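Jan 17, 2022
Bench 2, Trivosar arm, desktop teardown/rebuild task

Good day! Writing this up while it's fresh, for me and for Deepak, who takes over the bench while I'm away.

Carried on with the PC servicing set. The plan is the same as it was before the break: drive the arm by remote control through each small job inside a desktop case, save the ones worth learning from, bin the rest. We're still on the Dell tower because I know where everything in it lives, and I want one machine done properly before we start swapping cases.

Jobs on the list for this machine: approach and hold over the socket, touch the retention lever, follow the lever down and out from under its catch, and find the four-pin power plug. The lever is the one I care about. It's a thin bit of wire, it springs, and you have to push it sideways before it will go up. People do that without thinking. Driving it through the Hollard controller you find out very quickly that it's two motions at right angles with a bit of force held over between them, and if you let go of the force in the middle you start again.

Spent the first while just getting my hands back. Gain on the controller was still set for the drawer task, far too lively for this. Turned it down to 5 and it felt like a different arm. Slow, but you can creep up on things. Deepak likes it a notch higher and he is smoother than me, so have a play before you save anything, but please write down what you settle on. The replay doesn't care, but I do when I'm trying to work out why one batch looks jerky.

Notes on viewpoint. I drove the whole session from the wrist view only, with the overview monitor turned away so I couldn't cheat. If I need the overview to do the job then the policy is going to need it as well, and it won't be getting it. It was much better than I expected! Coming in at an angle over the board gives you the socket and its lever side by side with a clear look at the gap you need to get into. Straight down is tidier to look at and worse to drive from, as you lose all sense of how high you are.
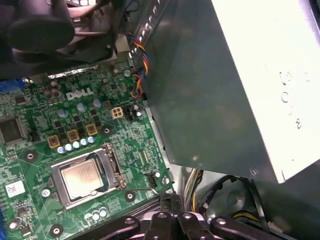 Wrist view over the Dell board: socket and lever in the middle, power supply upper right.

The angled approach has a cost, and it's the power supply. It's a big grey box and it takes up a good share of the view on that side, and the label on it catches the light and goes very bright. I had the bench lamp on full. Tried it at half and the label calmed down, but then the fine wire of the lever got harder to pick out from the metal around it. Left it at full in the end. Would like to try moving the lamp round to the other side of the case before doing anything cleverer.

The other thing to watch is the coloured wires that run down by the power supply and onto the board near the top corner. They're thin and they'd catch on a fingertip very easily. I've been going up, across and down every time instead of sliding over, and I think we should make that the rule for all demos on this machine. If half of ours go over the top and half sneak past the side, the average of the two goes straight through the wiring.

Teaching by hand: had a go at this too. Put the arm in free-drive, held it behind the wrist and walked it through the same lever move. Lovely for the approach. You get a natural curve in one go that would take me ages on the controller. Hopeless for the actual push, because my own hand is taking the load and the force reading is all me. So I'm now pretty keen on a mix: hand-guide down to a point just off the lever, stop, switch to remote, do the contact part from there. The Bhardwaj recorder can stitch the two segments if you don't close the file in between. You have to hit the mode button and wait for the beep. I did not wait for the beep and lost a very nice one.

Settings for the mix, so they're in one place:
free-drive to hover pose, hold still until the beep
gain 5, force limit left at default
push out, keep pushing, then up
back off along the way you came, up, across, save

Logging was at the higher rate this time. The buffer fills at 2000 samples and the recorder then quietly starts a second file, which explains the odd split demos we had in May that we all blamed on the cable. Sorry, cable. For now, if you take too long fiddling over the lever, stop and redo it. I'll ask Staltar whether the buffer size can be changed from our end or if they have to send us a build.

Board itself: plenty on there for the gripper to run into. The capacitors stand up proud of everything else, and there's a row of small ones packed close together by the inductors that I wouldn't want to drag a finger along. Came in from the lever side each time for that reason.

Replayed one of the mixed demos at the end, open loop, no vision, case left where it was. It went down, found the lever, pushed, lifted. I may have cheered. I know replay proves very little when nothing has moved, but the handover between the two segments was so clean I couldn't feel the join with my hand on the arm, and that was the bit I'd been worried about.

Next:
lamp on the other side
shift the case a little between demos, start small
Deepak to record a batch at his own gain so we can compare
power plug job, haven't touched it yet, expect the latch to be a pain
fresh tape on the hover pose marker, the corner is lifting
ask Staltar re buffer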